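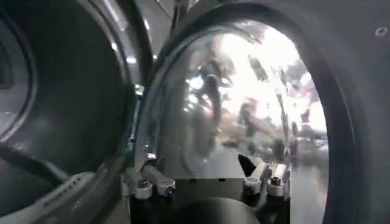 Visitor FAQ: Laundry Handling Demonstration, Melanley Open Day

What is being demonstrated?
Door handling on front-loading laundry machines. The task looks simple and is a useful test of arm control: the glass is domed, the rim is polished, and the door follows a fixed arc around its hinge. A small error in the pull direction loads the hinge sideways.

When is it?
2018-04-26, in the Rutitz hall. Entry is free, but registration is required. The hall is limited to 100 visitors at a time.

How long is one session?
The talk and the live run take an hour together. Kevin Chambi gives the talk. Cristian Valderrama runs the robot and takes questions afterward.

Why is the glass hard for a camera?
It is transparent, curved and reflective at once. A wrist camera close to the door picks up warped reflections of the room along with the edge it needs to find. Ceiling lights are the usual source of false points on dark glass. 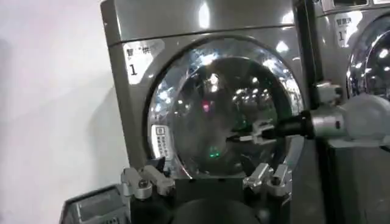 Two arms at the machine with the "1" sticker. The tip of the second arm is in front of the dark door glass.

Does the robot run by itself?
Not on open day. An operator guides the arms, and the joint positions are recorded with the camera views. Playback of earlier runs is shown on a screen during the talk.

How many runs have been recorded?
The Muñoz set, used for the talk, holds 1,443 runs. Of these, 198 were marked as failed and kept -- the failures are needed for comparison.

Can it damage the door?
Grip force is capped in software, and the operator has a stop button. Indetti, our maintenance contractor, checks the hinges before each open day.

May I operate the arms?
Registered visitors aged 16 and over may try one arm after the live run, for up to 2 minutes each. Loose sleeves must be rolled up.

May I take photos?
Yes, without flash. Flash interferes with the wrist cameras.

Is there a later date?
The next open day is planned for January. Registration opens on the Melanley events page.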